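Naheed Tarar
8 Jul 2022

Small update on Watwood, our planner for the wrist camera in simulation. Today I have changed how it samples the start poses.

Before, all 1000 episodes started from almost the same pose. The policy learned this pose very well and nothing else.

Now the wrist can turn much more, so in many starts the camera looks past the edge of the floor.

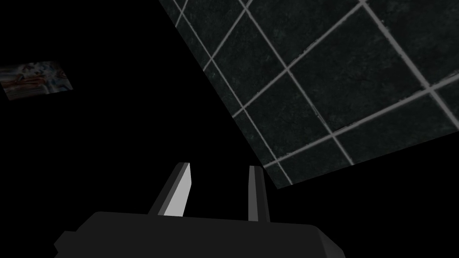
Seed 3709 is the one I use for debugging. The planner still returns a path there, but it needs 7 replans, and I do not yet understand why. Faisal thinks it is the joint limit check. I will log it tomorrow.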